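Can drive for the trail fund, are we doing it again?

Clusach
Posted May 19, 2022
Last September we turned in 386 pounds of cans and I'm still thrilled! Let's shoot for 500 this time — who's in?

Brandau
In! But please skip the crushing. Our yard pays less for flattened ones.

Ruggiero
Disagree. Mine takes them any way you like, and I can fit twice as many in the truck.

Clusach
Dented is fine by me. What slows us down is cups and other plastic mixed in with the cans. 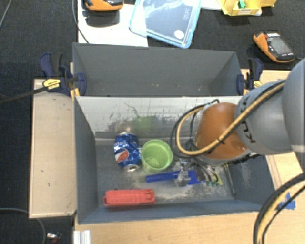

I'd love 2 people per shift for sorting, and I can bring gloves and snacks!

Draler
Saturday mornings work for me. I've got 47 bags in the garage already.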